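Sports Governance, Unit 4: Driver Contracts and Reserve Drivers

Reading: Skorska, chapters on service contracts. Bring the Tronent case sheet to the seminar.

A racing team usually signs two full-time drivers and at least one reserve. The reserve attends races, works in the simulator and drives if a regular driver is ill or injured. In many seasons the reserve never starts a race, and the contract has to say what he or she is paid for.

Terms to know

Retainer: fixed pay for being available, whether or not the driver races.
Release clause: lets the driver leave for a race seat elsewhere, often by a set date in January.
Conduct clause: covers behavior on and off the track, including social media.
Notice period: in the case sheet, 18 days.

The Tronent case

The team suspended its reserve driver and then ended the contract during the notice period. The driver claimed the unpaid retainer. Read the two arguments before class. Ga-eun Woo's summary covers the team's side and Anel Motaung's covers the driver's. Note who had the power to suspend, and whether pay continued. 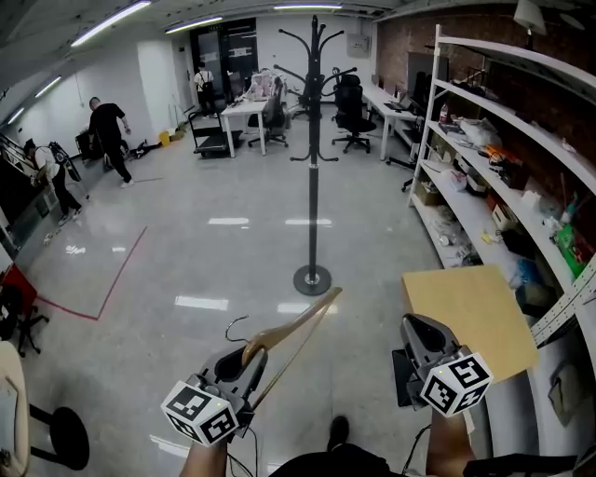
Team clothing is a separate schedule in most contracts. The Tronent schedule says when the driver must wear sponsor kit, who owns it and when it goes back. Ownership does not change because a jacket spends the winter on a wooden hanger or a black coat rack in somebody's house. Late return can be charged against the last payment, but only if the schedule says so.

For next week: write 200 words on whether a conduct clause should apply between seasons. Hand in to Sun-ja Shin.

Contact: Sports Governance office, room 18 | Back to top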